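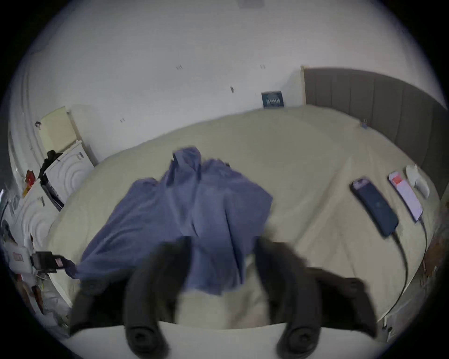 Beverley Nepia
Home routines trainer, Tomoana

Speaker notes: Fold It on the Bed

Slide 1. Start with the heap
Hello everybody! Let the slide sit for a moment. One blue-violet cloth in a pile on a beige sheet, and I love it, because every load I've ever folded started like this. Ask who has a heap on the bed at home right now (wait for hands, I'll put mine up too).

Find a corner first. Any corner! Shake from there, lay it down, smooth outward with flat palms. Phones go over by the headboard so you have the middle of the mattress to work on.

Mention the Brinby workshop: 30 of us, one mattress, so much laughing. Pass the practice towels along now.

Slide 2. Washers close by
Two front-loaders side by side, a perforated basket on top of one, and the mattress in the same room. What a short walk! Talk about carrying a load straight over and folding it before supper. 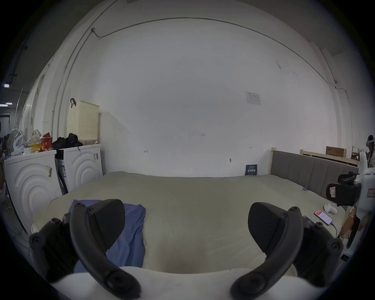 Slide 3. Your turn
Pairs, 8 minutes, one towel each. Swap halfway. I'll come around with the spare cloths from Astura.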